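Why butcher-block worktops move, and how to let them
By Leonie Fuchs

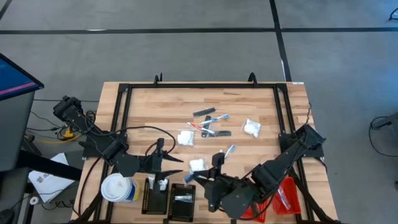 A board of beech left in a heated room will be narrower in February than it was in October. The change across the grain is small in any single stave, but a worktop is made of many staves glued edge to edge, and the movement adds up. A top that is 716 mm deep can gain or lose several millimetres over a year. Along its length it hardly changes at all. Most failures in solid wood tops come from fixing them as if both directions behaved alike.

Wood takes up water vapour from the air until it reaches balance with it. The figure used in the trade is moisture content, given as a percentage of the dry weight. Furniture timber is normally dried to between eight and ten per cent. A kitchen in winter, with the heating on and the windows shut, may pull it down to seven. The same kitchen in a damp autumn can push it past twelve. Finish slows the exchange and does not stop it. Oil slows it least, hard varnish most, and paint sits somewhere between the two depending on the number of coats.

Uneven finishing does more harm than thin finishing. Vlasta Holub repairs worktops in Drindbridge and sees the same fault repeatedly: three coats on the upper face, none on the underside. The bare face dries and swells faster than the sealed one, and the top cups. "People send me photographs of the good side," she says. "I ask for the other one." Her remedy is to take the top off, leave it on battens with air on both faces, and wait. In mild cases it comes flat in three to four weeks. It is then sealed underneath with the same number of coats as above.

Fixings are the second matter. A screw driven tight through a rail into the top holds that point still. Two such screws on opposite rails hold the width still, and the wood between them has to crush or split. The usual answer is a slotted hole, with the slot running across the grain and a washer under the screw head. Metal brackets with slots cut both ways are sold for the purpose, and wooden buttons running in a groove do the same work. One line of fixings, normally at the front, is left tight so that the edge the user sees stays where it was put.

Steel and aluminium underframes need more care than timber ones. Metal does not follow the seasons in the same way, so all of the difference is taken up at the fixings. Holes drilled to the exact diameter of the screw are common in flat-packed frames and should be opened out. For a top 60 cm deep, a slot giving 3 mm of travel either side of the screw is enough in most heated houses. Where a top is set inside a raised metal border, the gap along the two long edges should be cut for the wettest month.

Glue joints seldom fail first. Yamuna Gounder, who ran the workshop at Raudsepp until last year, kept offcuts from every batch and broke them over the bench edge. Nearly all gave way in the wood beside the joint. Where a joint does open, it is usually within a hand's width of the end, where the grain is exposed and moisture moves fastest. An extra coat on the end grain costs very little time.

Sinks and hobs make their own trouble. A cut-out leaves narrow strips front and back, and the end grain inside it is often left raw under the rim. It should be sealed before the appliance goes in, and the sealant left for a full day.

New tops should stand in the room for at least a week before fitting, out of the wrapping and off the floor.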